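How to Pack for a Long Trip Without Believing Everything You Read

I have been told to roll my clothes. I have been told to fold them around a cardboard square, to vacuum them flat, and to sort them into little zippered cubes in coordinating colors. I've tried all of it, and I still arrived in Mirnau with no socks.

So treat this as the method of a skeptic. It takes an evening, and it costs nothing unless you don't own a bag.

Start with the list, before you touch the bag

Write down what you will wear and do on each day of the trip. I mean the real trip, where you eat lunch too late and have one decent dinner. Most packing lists online are written for a person who hikes, swims, attends the opera and gets caught in hail, all before Thursday's laundry. I found one with 259 items on it. It had two kinds of lint remover.

Put the list on paper. My friend Siwan Wynne swears by an app called Grudora, which asks where you're going and writes the list for you. I gave it a fair shot. It told me to bring an evening bag and a snorkel. I spent longer deleting its suggestions than I'd have spent writing my own, and then it wanted me to make an account before I could print.

Get everything out where you can see it

Clear a table or use the bed. Put out every single thing on your list, including the dull ones: charger, pills, spare glasses, the paper copy of your reservation. If it's in the wash, put a note in its place with the word on it. Do not put anything in the bag yet. I know you want to.

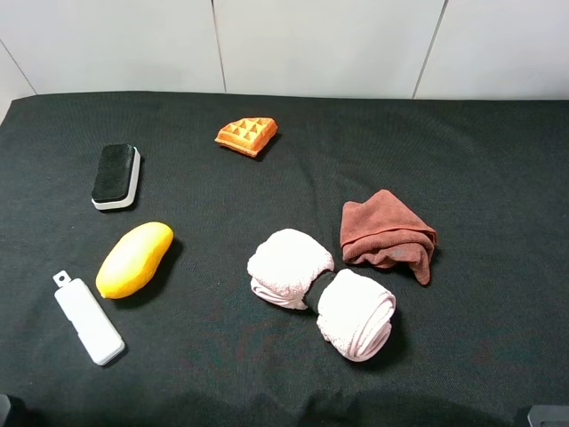
Small things are what get left behind, so give them their own spot away from the clothes. Chargers slide under sweaters, and earplugs vanish into anything with a pattern. Put down a plain cloth first, something dark if most of your bits and pieces are light or bright, and leave gaps between them. An orange toy waffle on charcoal gray is very hard to overlook, and you want your house keys to be that obvious. White pill bottles do well on a dark cloth. A black phone cord doesn't, so use a towel for those.

Take some of it away

The usual advice is to remove half. Half of what? If you wrote an honest list, half of it is your underwear. Go through item by item and ask whether you could buy it there for less than the trouble of carrying it. Shampoo, yes. Prescription medicine, no, and don't let anyone on a forum tell you otherwise. Ask your pharmacist if you need extra to cover a delay, and ask early.

Shoes deserve suspicion. Two pairs, one of them on your feet. I have carried a third pair to a great many places and brought them home clean.

Weigh the bag before the airline does

Look up the limit on your own ticket. Do not trust a chart on a travel site, mine included if I ever make one. Then stand on the bathroom scale holding the bag, stand on it again without the bag, and subtract. Those little hooked luggage scales work fine too, but the one I bought gave me three different answers for the same suitcase, so I went back to the bathroom.

As for the bag itself, I've used the same Griffiths duffel for years. The zipper sticks. I looked at replacing it with a Dusaser, which came with 5 compartments and a paragraph about its philosophy, and I decided I could live with the zipper.

Load it

Heavy things at the bottom, by the wheels if you have wheels. Shoes first, with socks stuffed inside them. Clothes next, folded or rolled. I have done both and could not tell you the difference once I'd sat on the lid. Anything that can leak goes in a plastic bag, tied shut. Medicine, documents, chargers and one change of clothes stay in the bag you carry on.

As each item goes in, cross it off the paper list. If the table is bare and something on the list isn't crossed off, go and look for it now.

Tegwen Mostyn wrote to me after an earlier version of this page to say that I'd left out the printed addresses, and she was right. Write down where you're staying, with a phone number, on a card in your wallet. Phones die. Shared folders ask for passwords you set up years ago and haven't thought of since.

Put the paper list in the side pocket when you're done. You'll want it for packing to come home, and if you cross things off in a different color that time, you can see what never left the bag. Mine from last October had a sun hat on it.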